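Support ticket: Plondura slatted shoe shelf, single tier
Status: Closed
Category: Assembly and use
Product: Plondura shelf, wood slats with black metal side rails
Bought from: Clemura, online order
Opened: 29th October

Customer's first message

I bought one of your small slatted shelves for slippers and slides. It went together without much trouble but I have two problems with it now that it is in use.

The first is that it rocks. If I press on the front left corner, the back right lifts. It does this on the hall floor and on the kitchen floor, so I don't think the floor is to blame.

The second is that slides creep forwards. We keep two pairs on it, pushed back when we put them away, and after a day or so at least one pair has its heels hanging over the front. One pair has come off altogether twice. They are ordinary slides with a thick soft sole and one wide strap.

I have the instruction sheet in front of me and it says nothing about either. Is the shelf faulty or have I put it together wrong?

Reply from support

Thank you for the details. Rocking on this shelf nearly always comes from the side rails being tightened before the slats were settled. Please try the following, in this order.

1. Take everything off the shelf and turn it upside down on a towel.
2. Loosen every bolt by half a turn. Don't take any of them out.
3. Turn the shelf the right way up and stand it on a surface you know to be flat. A worktop or a solid table is better than a tiled floor.
4. Press down with both hands on the middle of the slats and hold for a few seconds.
5. Tighten the bolts a little at a time, going corner to corner, while the shelf is standing.

As for the creeping, please check which way round the rails are. If one has been fitted back to front, the slats will slope. Could you also tell us how long the slides are, and whether the slats have had any polish or spray on them?

Customer

Did steps 1 to 5. On the hall floor it still rocks but much less than before. I haven't tried a table yet, the only flat one was in use.

The rails look the same way round to me. They curve up at the ends on both sides and the curves match.

Slides are 29 cm for the larger pair. I haven't measured the smaller pair. No polish on our part, but I did wipe the slats with furniture spray when it came out of the box as they were dusty. The spray was Mofokeng, the one for wood.

Reply from support

The spray may well be the cause of the creeping. Sprays for wood often leave a film, and a soft sole slides on it. Please wipe the slats with a cloth wrung out in warm water with a drop of washing-up liquid, then again with plain water, and leave the shelf empty overnight. Wipe the soles too, as the film will have gone onto them.

29 cm is long for this shelf. They will fit, but only if they are pushed fully back, and the toes may stick out behind. If the shelf stands tight against a wall the toes meet the wall first and the heels are left over the front edge. Leave a gap behind it, or turn the longer pair sideways.

Customer

That explains something. I had it hard up against the skirting board. I have pulled it forwards now and the larger pair sits where it should.

Washed the slats and the soles. Left it overnight. One pair still moves a bit when the door is banged, but they haven't come off.

I put a spirit level on the hall floor this morning and it is out by quite a lot near the door. The kitchen is better. So some of the rocking was the floor after all, sorry.

Reply from support

No need to apologise. Before we decide whether to send parts, please do the table test, so that we know whether any of the rocking is in the shelf itself. Stand it near the back of the table with the slides on, as you would use it, and press each corner in turn.

Customer

Table test done.
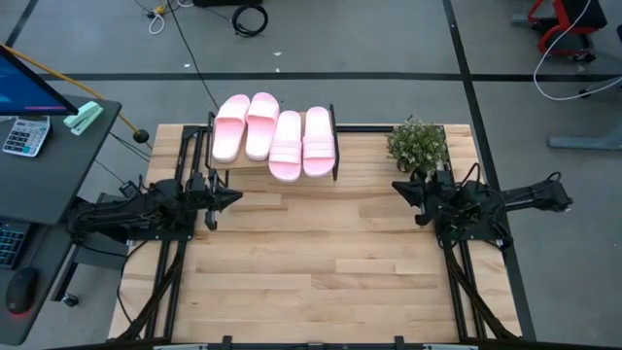
No rocking at the front corners. At the back left there is a tiny bit of movement, enough to slip a sheet of paper under but no more. I swapped the slides about and it made no difference.

One more question while I am here. Are felt pads all right on the metal? I have some left over from a set of chairs, Rarnden ones, 12 mm across. I would like to put them underneath to save the hall floor.

Reply from support

A gap the thickness of a sheet of paper is within what we would expect, and one felt pad will take it up. Yes, the pads are fine on the metal. Wipe the underside of the rails first and let it dry, or they won't stick. Use the same thickness at every corner, then add a slip of card under the pad at the back left if you still feel movement.

For the pair that shifts when the door goes, a strip of rubber shelf liner across the slats will hold it – cut it narrower than the shelf so that it doesn't show at the front.

We don't think replacement rails are needed. If you would still like a set, reply to this ticket and we will post them.

Customer

Pads on, with card under one. Steady in the hall now, even by the door. No liner yet but I'll get some. No need for new rails.

You might add a line about the gap at the back to the instruction sheet – I would never have thought of it.

Support note

Passed to the instructions team: add gap behind shelf for longer footwear, add warning about spray polish on slats, change step order so that bolts are tightened with the shelf standing. No parts sent. Ticket closed at customer's request.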